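Why a Spoon Shows You Upside Down

A shiny spoon is a curved mirror. It follows the same rule as the flat mirror in a bathroom, but its shape sends the light to different places.
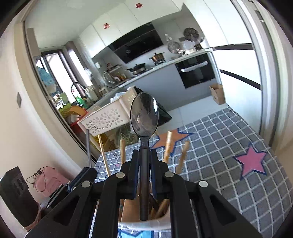
Aisling Hegarty wrote in to ask why her face is upside down on one side of a soup spoon and the right way up on the other, and whether a plastic spoon would do the same thing. The answer to her second question is yes, if the plastic is glossy. The first question takes longer.

The rule of reflection

Light travels in straight lines. When a ray of light hits a smooth surface, it bounces off at the same angle at which it arrived. A ray that comes in steeply leaves steeply. A ray that comes in at a low slant leaves at a low slant. This is called the law of reflection.

On a flat mirror, every part of the surface faces the same way, so the rays keep their order after they bounce. Your image looks the same size as you.

The back of the spoon

The back of a spoon bulges outward. A surface with this shape is called convex. Rays that hit it spread apart as they leave. Your eye traces them back to a point behind the surface, and you see an image that is upright and small. A convex mirror also gathers light from a wide area, so a large part of a room can fit on one spoon. Stores hang convex mirrors in corners for this purpose.

The inside of the spoon

The inside curves inward. A surface with this shape is called concave. Rays from a distant object bounce toward each other, cross in front of the spoon, and keep going. Rays from the top of your head end up at the bottom of the image, and rays from your chin end up at the top. The image is upside down.

The place where rays from a very distant object meet is called the focal point. For a bowl shaped like part of a ball, it lies halfway between the surface and the center of that ball. If you bring a fingertip closer than the focal point, its image turns upright and looks larger than the finger.

Why the image is stretched

Most spoons are longer than they are wide. The curve along the length is gentler than the curve across the width, so the image is not shrunk equally in both directions. Faces look long and thin. Turn the spoon sideways and they look short and wide.

Shiny and dull

A wooden spoon also reflects light, or you could not see it. Its surface is covered with tiny bumps that send rays in every direction, and no image forms. This is diffuse reflection. Glossy surfaces give specular reflection, in which neighboring rays stay in order. The color of the material matters less than how smooth it is. On a dark spoon, the image is dimmer but often easy to see.

Words to know

Concave: curved inward
Convex: curved outward
Diffuse: scattered in many directions
Specular: like a mirror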